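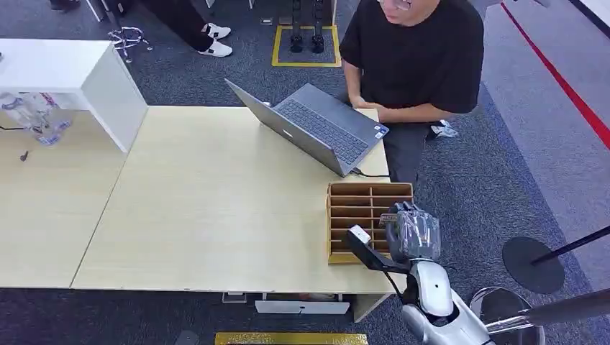

How does a robot hand know what to do? Software! Lots of little programs, all talking.

First job, seeing. Camera sends a picture, the program hunts for edges and colors. Is that the floor? Is that a thing to grab? Next, planning. Which way should the arm go so it dosn't bump anything?

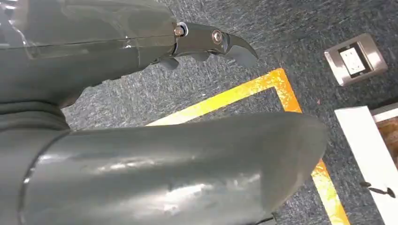
Kauko Huttunen: My kids want to know if the robot can change its mind halfway.

Yep. Good planners check again and again, and if something moves, new path. Quick.
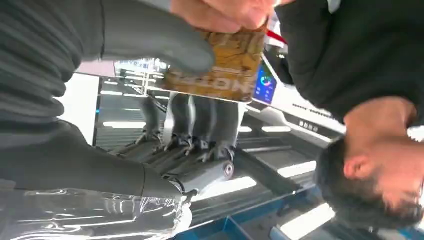

Last job, control. Tiny orders to each motor. Bend a bit. Stop. Bend a bit more. Then back to looking, and round it goes agian.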